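4.2 Tag Retention and Reporting Effort

Tag loss remains the main source of uncertainty in the residency estimates. We fitted 200 juvenile reef sharks with external dart tags at the Flavach and Gerex sites, and each animal also received a small internal marker. An animal recaptured with the marker but without the dart was scored as a shed tag. Shedding was higher at Gerex, where the bottom is rough coral rubble and the animals rest under ledges during the day. We treat the two sites separately in all models that follow.

Reports came from two sources. The first was the project's own longline sets, fished from October onward with 100 hooks per set and a fixed soak time. The second was recreational divers, who sent in tag numbers and photographs through the Dritidham sighting log. Diver reports were screened by one reader (Hiyori Furukawa) and kept only when the full tag number could be read or when the dorsal fin notch pattern matched a catalog entry. Of the 700 diver reports received, 300 passed this screen. Most of the rejected reports lacked a usable view of the fin.

Diver effort was uneven. Boats visited Flavach far more often than Gerex, and mostly before noon. To correct for this, we divided sightings by logged dive hours in each site and time block, following the approach of Ghasemi. Blocks with no logged dives were left out of the model and were not entered as zeros. The correction lowers the apparent residency at Flavach and leaves the Gerex estimate almost unchanged.
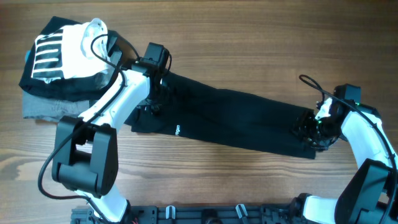

Figure 3. Two-arm handling of black pants on a wooden tabletop.

Does the presence of dive boats draw sharks to the site and inflate the sighting rate?
The longline data give little support for this. Catch rates at Flavach were similar in sets made near moored boats and in sets made away from them, and feeding from boats is not permitted at either site. A weak effect on individual animals cannot be ruled out with the present design.

The shedding rate enters the survival model as a site-level term with a separate error for each release group. Animals released in the same tagging session share handling conditions, and ignoring this grouping made the intervals too narrow. Model checks are given in Section 4.3.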